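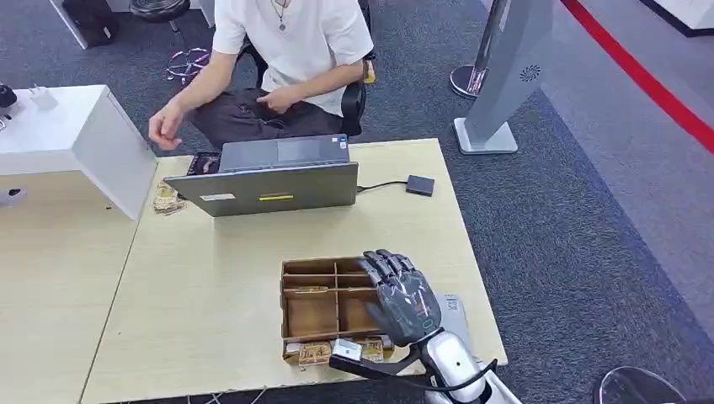 Cardboard divider boxes for desk snacks: worth it or clutter?

Snacks & Supplies board, thread 3394

deskmoss
Started Wed 9 December

Our office is thinking about putting one of those open cardboard boxes with the partitions on every shared desk. The pitch is that the little wrapped packets stop spreading all over the place. I'm not sold. In the one up top there are packets by the laptop and more along the front edge of the box, and some of the compartments look bare. So what did the box do? Has anyone kept one going past the first month?

pelican_row
We've had them since September. Ours are the Relholm ones, flat packed, 40 compartments. They work if you fill them. People leave them half full and then complain.

deskmoss
40 compartments on a desk with a laptop and a cable on it? Where does your mouse go?

pelican_row
I don't use a mouse.

tinplate
That answers that. I'd want to see one of these on a desk where somebody does paperwork. Open top means dust, and the dividers on ours went soft at the corners. I paid for the Pilix set, 4 boxes, and two are already in recycling.

gravelbox
Soft corners are from lifting the box by the partitions. Pick it up by the outside walls. Mine is on its second year and looks fine.

tinplate
I didn't lift it by the partitions.

gravelbox
Okay, then I don't know. Mine is fine.

oatmeal_lid
Can we talk about labels? There's a small yellowish tag or label in one of the middle compartments in the OP's picture. One label in a grid like that is no help to me. Either label every slot or don't bother. At Kovalchuk we labeled all of them and people still dropped stuff wherever there was room.

pelican_row
A label in the slot gets buried as soon as you put anything on it. Put it on the divider.

oatmeal_lid
Dividers on ours were too thin to hold a sticker. Tried it.

quietstapler
Why does it have to be a grid at all? A shallow bowl holds the same packets and you can wash it. Ganatum wanted over 80 dollars for a case of divided boxes and I couldn't get anyone to tell me what they'd do that a bowl wouldn't.

gravelbox
Keep flavors apart.

quietstapler
I can read a wrapper.

deskmoss
I'm leaning bowl too. My boss likes the grid because it looks organized in the catalog. I'll ask for one box on one desk before we buy any more.

tinplate
Put it on the boss's desk.

pelican_row
Fill it first, though. All the slots.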